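Session 9: Stablecoins and how they hold a peg

Reading for this week is the Kirner packet, first half only. The second half covers lending pools and comes after the break.

A stablecoin is a token meant to trade at a fixed price, usually one dollar. There are two main designs. A reserve-backed coin is issued against cash or short-term debt held by the issuer. An algorithmic coin has no such reserve and depends on a second token that absorbs changes in demand.
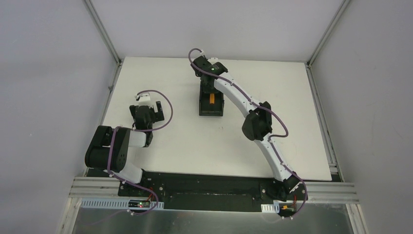
What keeps a reserve-backed coin near one dollar?

Redemption does most of the work. If the coin trades at 98 cents and the issuer will pay a dollar for it, traders buy the coin and redeem it until the gap closes.

Worked case, used again in the problem set. The Urness coin has 2,007 units outstanding. The issuer holds $2,007, split between a bank deposit and short-term notes. Holders redeem 62 units in one morning. The issuer pays $62 from the deposit and destroys the units. Reserves and supply are now both 1,945, so the coin is still fully backed.
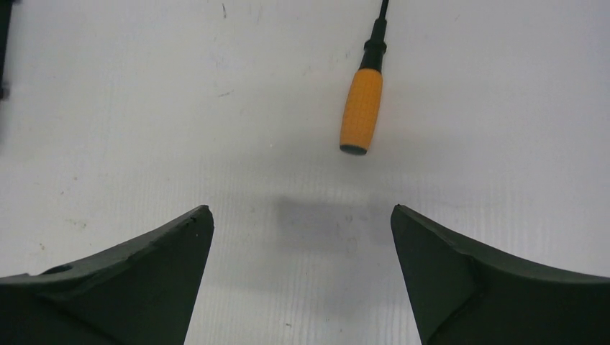 Fig. 2. Gripper fingers and screwdriver.

Now suppose the notes fall in value by $36 before the next redemption. Backing is $1,909 against 1,945 units. Early redeemers still get a full dollar. Late ones may not, and that gives everyone a motive to go first. Compare this with the bank run model from Session 4.

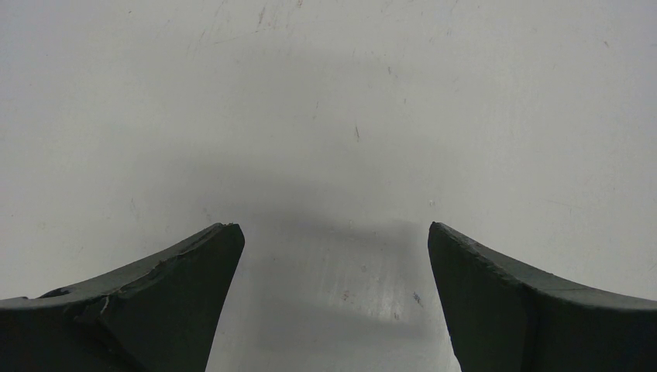

Kirsten Ladefoged

Algorithmic designs face the same problem in a sharper form. The second token is worth something only while people expect the system to last. When holders leave, the system prints more of it, its price drops, and each exit requires a larger issue than the one before.

For Thu 4 June: problems 1 to 5. Show the balance sheet at each step.

Comments

Fouad Azar
In problem 3, do we count the redemption fee as part of reserves?

Kirsten Ladefoged
Count it as issuer income. Leave reserves alone.

Bent Egilsson
The link to the Session 4 slides goes to Session 3.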